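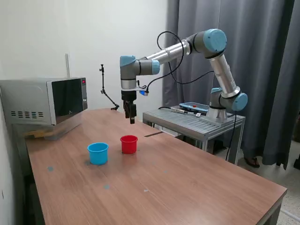

Figure 5. Table set with the two cups only. Gripper near the red cup, teach pendant on the stand.

5.2 Setting the table for an episode

This section covers the cup and cube tasks on the Talstead table. Arm power-up and homing are in section 4. Do not start here if the arm has been moved to another stand – repeat the calibration first.

1. Put the blue cup on the left and the red cup to its right, a little farther back. Both cups stand open side up.

2. Move the cups by a few centimeters between episodes. Keep the blue cup on the left for the whole batch.

3. Jog the arm to the start pose. The last wrist joint must point straight down.

4. Lay the teach pendant flat on the stand, with the emergency stop within reach of the operator.

5. Check that the cable looped over the arm is clear of the joints.

CAUTION: Keep hands off the table while the arm is enabled. To fix a cup that has tipped over, stop the episode, press the emergency stop, then reach in.

NOTE: The microwave stays in its place at the left for all tasks. Do not shift it to make room. Episodes recorded before and after a shift cannot go in the same batch.

5.3 Adding the cubes

1. Finish 5.2 with the cups in place.

2. Place two red cubes and one blue cube in front of the cups. Leave enough space between cubes for the gripper fingers to open.

3. Vary the cube positions from one episode to the next. Both near and far positions are needed – operators tend to drift toward the middle of the table.
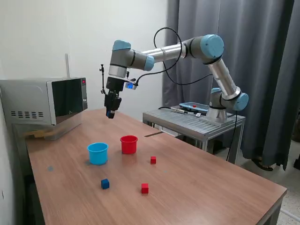 Figure 6. Cups and three cubes in place, one red cube close to the front edge.

4. Enter the task name and your initials in Finby. Kenji Abernathy and Ona Kütt share the initials used in older batches, so Ona enters OKT and Kenji enters KAB.

5. Start recording, wait for the tone, then begin the motion.

6. Return to the start pose before you stop recording. An episode that ends anywhere else is marked incomplete.

7. Mark the episode as success, fail or discard. Keep the fails. Discard is for episodes where a person reached in or the recording dropped out.

A batch is 37 episodes. After each batch, run the Skidavach check and clear any flagged episodes before you reset the table. The target for the cube tasks is 1,000 accepted episodes.

NOTE: Batches from November used the old start pose. They are kept in a separate folder and do not count toward the target. Ask Wulan Ginting for access.

Section last changed December 25, 2020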